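Is the Dromoto open day worth it with a child?

Posted by Istau

We are thinking of going to the robot open day at Dromoto in March. Tickets are 5 pounds each and it is 35 minutes on the bus. My son likes robots but gets bored if he can't get near them. Has anyone been, and do they let you stand close?

Jokside

Went last year. Good for an hour. You stand behind a low rail, so he will see well enough. The calligraphy table was the one we stayed at longest, two arms working by the brush rack and the pen cup.

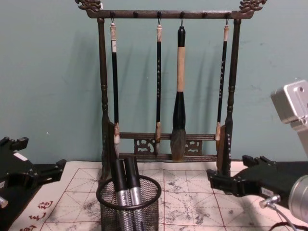 Lytvynenko

Yes, go. Get there before 11 in the morning, as they had 338 people through by lunch when I went. Staff answer questions between runs and don't mind children asking the same thing twice. The grippers are slow, so give each table a few minutes. Parking is poor. The café only takes cards.

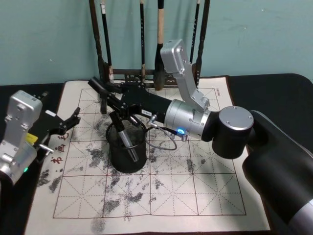
Both arms over the practice mat, calligraphy table, Dromoto open day

Tessel798

never been but my cousin said it was loud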